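Ticket: ride totals wrong on team leaderboard, two riders missing from stage results
Status: open, waiting on me
Product: Vuorinen team results (web version)

OK so I look after the results page for Girncombe, our women's cycling club, and I've been fighting with this since the Trostenlow stage race entries went up. Writing it all down in one place so I stop repeating myself in chat!

What I see: our season total reads 3,153 km on the team page and something totally different on the leaderboard. Two of our riders have vanished from the stage two results even though their bib numbers (93 and 169) are right there on the start list. Their times show up fine if I open each rider's own page.

What I tried first: logged out and in, cleared the cache, switched browsers, did the whole thing again on my phone. Same result every time. I also re-uploaded the timing file from Olia (that's the chip timing program we use) and got the cheerful green "13 rows skipped" message with no hint which rows it means. Very helpful, thanks. 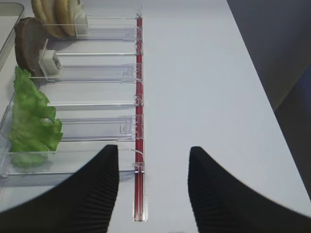
Red rail beside the clear rack

Next I opened the timing file in a spreadsheet. The bib column looked OK at first, but when I clicked into the cells some of them had a space after the number. You can't see it unless you put the cursor in there (I only noticed by accident, I was trying to copy one). Took the spaces out, saved, uploaded again. Bib 93 came back! Bib 169 still missing, and the season total didn't budge.

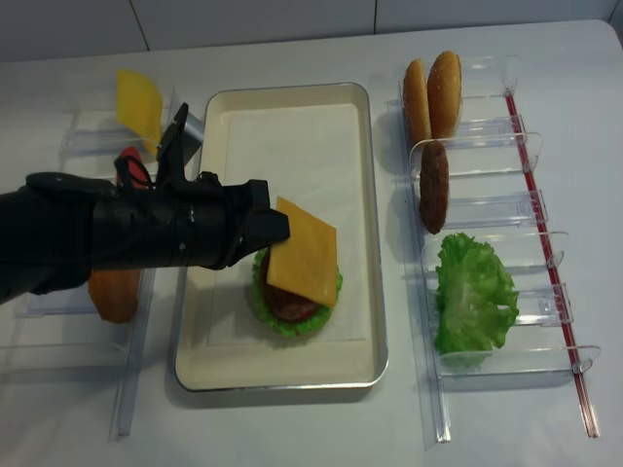

Girncombe, 2/17/21

Reply from support this morning asked me to check the rider's license category. Fair enough, she moved up a category over the winter, and her profile still had the old one. I changed it and hit "rebuild stage." It sat there spinning through two cups of coffee and then logged me out, but when I got back in she was on the sheet, right time, right place. So that's both riders sorted.

The season total is still off. My hunch is that the team page adds in the neutral rollout at the start of each stage and the leaderboard doesn't, but the gap isn't quite the right size for that, so maybe there's a duplicate ride in there too.

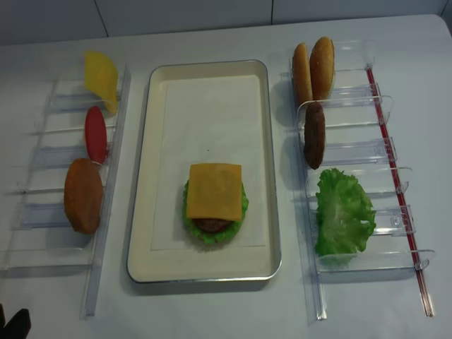 Tray with lettuce, patty and cheese

Things I'd love to know from support:

Does "rebuild stage" touch the season totals, or is there a separate button I haven't found?
Can the skipped rows message list the bib numbers?
If I delete a duplicate ride, do the rider's points go with it? I'm scared to click it.

I've attached the cleaned timing file and the original. Please leave the ticket open, I'm going through the ride list by hand tonight and will add whatever I find.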